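# Tenora: save stuck at 373 after the Vanis ferry

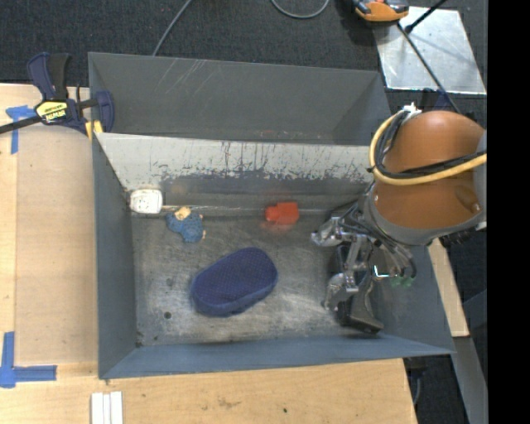 *Posted by Flostuvar support desk, Jun 17, 2023. Status: workaround available*

**Reported:** Game hangs on the loading screen when you take the ferry to Vanis with more than 175 items in storage. Autosave 373 then loads to a black screen with music still playing.

**Affects:** PC version, patch 2000 and later. We haven't been able to reproduce it on console.

**Tried so far**

- Verifying game files: no change
- Deleting the shader cache: no change
- Loading a manual save made before the Albers quest: works
- Turning off cloud sync, then loading: works on two of our three test machines

**Workaround:** Turn off cloud sync, load any save from before the ferry, and sell or drop items until you are under 175. Save by hand before you board. Don't use quick travel to Vanis.

If your save folder is over 600 MB, attach the log file only. The upload form rejects anything bigger.

A fix is planned for the September patch. The ticket stays open until then.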